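Troteo gravel bike direct from the web shop, $2000, talk me into or out of it

Forum > Bikes and Frames > Steel

babita_b
Posts: 41

Looking for opinions before I spend real money. The Troteo in the touring green, size medium, is $2000 shipped with the ten speed group. Steel frame, carbon fork, mounts everywhere. My riding is mostly paved rail trail, with a stretch of fire road when I visit my brother. Current bike is an old hybrid with a seized seatpost that two shops have given up on.

The thing that makes me nervous is the website. It says "modern engineering" four times and never tells you who welds the frame or what tubing it is. "Premium steel" is not a tubing. I asked by email and was told it is "a high grade blend." Has anyone here owned one for more than a month?

K_Todorova
Posts: 2,310

I have had mine since February. It's a good bike. Rides quiet, tracks straight, paint is thicker than I expected. I would not pay extra for the story on the website but I would buy the bike again.

Tubing I can't tell you. Mine weighs what a mid-range steel bike weighs.

semi_slick
Posts: 688

Kastriot, you said the same about the Zellport you had before, and you sold that after one season.

Babita, the frame is an open mold design. Same dropouts, same odd kink in the seatstay bridge, same three bolts under the down tube as the Olance house brand. The Olance sells for $500 less with a worse crank. Put the difference into wheels and you're ahead.

K_Todorova
Posts: 2,310

I sold the Zellport because it was too small for me. That isn't the bike's fault.

And steel frames have no mold. Please stop saying open mold about steel.

semi_slick
Posts: 688

Catalog frame, then. You knew what I meant.

Catrin Lougher
Posts: 955

I've looked at both in the stand at work and I'm not convinced they are the same frame. The Troteo has a longer head tube and the rear brake hose goes in on the other side. Could be the same factory, plenty of things are. The seatstay bridge does look alike, I'll give you that.

What I would worry about more is the wheels. The ones that came through our door had uneven spoke tension straight out of the box. Budget for someone to go over them. Also check that the bottom bracket is threaded on the year you're buying, because the spec sheet on their site and the spec sheet in the box did not agree on the last one I built.

babita_b
Posts: 41

Thanks Catrin. That's the kind of answer I was after. Do you remember which one was right, the box or the site?

Catrin Lougher
Posts: 955

Neither, completely. The bottom bracket matched the box. The tires matched the site.

gravelgrandpa
Posts: 4,127

Steel is steel. I rode a department store frame for 15 years and it never cared what blend it was. People on this forum talk about tubing like wine. Get the one that fits and go ride it.

semi_slick
Posts: 688

Then why pay two grand for it?

gravelgrandpa
Posts: 4,127

I didn't say pay two grand for it. I'd buy used.

Ravindra Bansal
Posts: 12

I'm the brother with the fire road. It is washboard at the top and loose at the bottom and she comes down it with the brakes on the whole way. I think she needs wider tires and lower gears more than she needs any particular brand. The Troteo lists clearance for a 45 but the photos have a 38 in there and I don't see a lot of air around it.

babita_b
Posts: 41

I do not have the brakes on the whole way.

Begoñe Aranda
Posts: 1,402

The 45 claim is optimistic. I measured a friend's. A 42 fits with enough room for some mud, a 45 goes in if your rims are narrow and you never leave town. They all do this. Zellport does it too, and Olance doesn't even publish a number for the rear.

Gearing is the bigger problem for what Ravindra describes. The stock small ring is a road ring. If you have weak knees or you carry bags you will hate it. I'd ask them to swap the crank before it ships and see what they say. If they won't, that tells you what buying direct is like.

K_Todorova
Posts: 2,310

They wouldn't swap mine. They did offer me a discount on a bag.

Begoñe Aranda
Posts: 1,402

Of course they did.

Catrin Lougher
Posts: 955

While we're on extras, skip the "trail wear" bundle they push at checkout. A coworker bought the padded liner and it had flattened by her third long ride. Get shorts from a place where you can try them on.

gravelgrandpa
Posts: 4,127

Never owned padded shorts. Old work pants and a decent saddle.

babita_b
Posts: 41

I ride in soft jeans half the time, the rail trail isn't exactly a race. Anything with an elastic waist that doesn't dig in when I lean over. The bundle was $279 on top of the bike, so that was already a no. 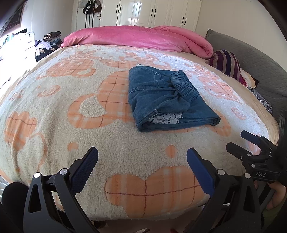 Folded denim, elastic waist. No chamois.

semi_slick
Posts: 688

Denim over ten miles is a bad idea and I'll say so every time it comes up. The inseam sits exactly where you sit.

babita_b
Posts: 41

My rides are eight miles, so I guess I'm safe.

Begoñe Aranda
Posts: 1,402

Depends on the saddle and how upright you are. On a hybrid you can wear almost anything. The Troteo puts you lower than you're used to, so try it before you decide. Same goes for the handlebar, which flares a lot and makes the hoods lean in. Some people love that. My wrists didn't.

Ravindra Bansal
Posts: 12

Is there anywhere she can sit on one first? Buying a bike from a picture seems crazy to me.

Catrin Lougher
Posts: 955

Not officially. They don't do dealers. Semwal had one on the floor as a trade-in when I was last there, looked like a medium, but that was a while back and I'd call before driving over.

semi_slick
Posts: 688

Semwal wants new money for used bikes. I've never seen anything in there priced like it had been ridden.

K_Todorova
Posts: 2,310

They are fine if you haggle. I sold them the Zellport.

semi_slick
Posts: 688

That explains the price they gave you.

babita_b
Posts: 41

OK, called Semwal. The trade-in is still there. It's a medium, last year's color, and somebody already put a smaller crank on it. They want $500 under new. The guy on the phone said it was "basically unridden" and when I asked about the chain he had to go look, and came back and said the chain was "normal." I'm going over to see it.

What should I check besides the wheels?

Catrin Lougher
Posts: 955

Bring a chain checker if you can borrow one, and do it yourself so you see the number. Take the seatpost out and put it back, given your history. Spin the headset slowly with the front wheel off the ground and feel for a notch in the middle. Look at the underside of the down tube near the head tube for rippled paint, which can mean it hit something. Then squeeze each pair of spokes on the back wheel and see if any feel floppy next to their neighbors.

Ask who fitted the crank. If they kept the original, get them to throw it in.

gravelgrandpa
Posts: 4,127

And ride it up a hill. Amazing how many people test a bike in a parking lot.

semi_slick
Posts: 688

Ask for a receipt from the first owner as well. The frame warranty doesn't transfer. It's in the small print under shipping, where you'd never look for it. So at $500 off you're giving up the warranty and getting a used drivetrain. I still say a new Olance costs the same and comes with paperwork.

K_Todorova
Posts: 2,310

Paperwork from Olance is worth very little. Ask in the Olance thread how claims are going.

semi_slick
Posts: 688

One guy in that thread crashed into a mailbox and wanted a free fork.

Begoñe Aranda
Posts: 1,402

He says it was already cracked. We don't need that one in here too.

Babita, I'd offer them less than they're asking and be ready to leave. The lower crank is worth something to you, but it isn't worth that much to anyone else in the market, and they've had the bike sitting there a while.

babita_b
Posts: 41

Saw it. Headset is smooth, seatpost comes out, paint under the down tube looks clean to me. Two floppy spokes on the drive side, so Catrin called that. The chain was not normal. They will replace it and true the wheel but they won't move on price, and the first owner's receipt is "somewhere."

Rode it up the hill behind the store. I liked the gears a lot. I don't like the handlebar. I told them I'd think it over and left my number.

K_Todorova
Posts: 2,310

Handlebar is cheap to change. I have the stock one off mine if they try to sell you a spare.

babita_b
Posts: 41

Why is yours off?

K_Todorova
Posts: 2,310

I didn't like it.

Ravindra Bansal
Posts: 12

Don't pay until they find the receipt. And come up on the hybrid in the meantime, I'll have another go at that seatpost.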